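Ticket: gripper drops corner on second fold
Site: Drosden
Cell: Araya, four-arm folding bench
Opened by: Zewditu Ejigu
Assigned to: Arvo Sjöberg
Priority: normal
Status: monitoring

Reported fault
On the second fold of a hand towel, the lower right gripper closes, lifts, then opens by itself before the fold is laid down. The layers end up out of line. No alarm on the operator panel. The Zorkuvano log shows "grip target lost" on joint 6 at the moment of release. First seen in May after the cable ties were redone.

Zewditu Ejigu, 09:10
Happened again on the first run this morning. I pressed the stop, cleared the towel by hand and restarted. The left pair is fine. Fault does not appear if the arm is run without a towel.

Arvo Sjöberg, 10:35
Please do not reach in after a software stop. The arms keep holding torque and the gripper can close again when the link comes back. Use the power switch on the bench, wait for the arms to settle, then clear the table.

Checked so far:
Gripper motor temperature normal.
Finger screws tight.
Supply voltage steady at rest, dips when both right arms lift together.
Current limit on joint 6 set to 720. The other three grippers are at 520.

Zewditu Ejigu, 11:20
Understood, switch only from now on. The 720 was not set by me. It may have come in with the Ekico settings file when we restored the backup.

Arvo Sjöberg, 13:45
Set joint 6 back to 520 and restarted the controller. Fault still there, but less often. With the arm powered and held at the lift position, I moved the cable at the wrist by hand and got the same log entry 2 times. Power off, connector out: one pin was pushed back in the housing. The loop had been tied too short and pulled on the plug whenever the wrist turned outwards.

Fitted a spare cable and left more slack in the loop. Checked full wrist travel at low speed – no pull on the plug at either end.

Zewditu Ejigu, 15:30
Ran the fold sequence through the afternoon with the new cable. No releases and nothing in the log. One towel came out with a stepped corner, but the gripper held throughout, so I put that down to the pick point and will raise it separately.

Arvo Sjöberg, 16:05
Agreed, separate ticket. Leave the limit at 520 and do not reload the Ekico file until I have corrected it. The other wrist loops still need checking for slack – I will do the upper right arm first, as it was tied at the same time. Ticket stays open until that is done.

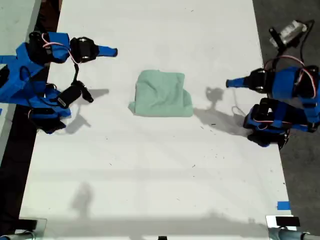
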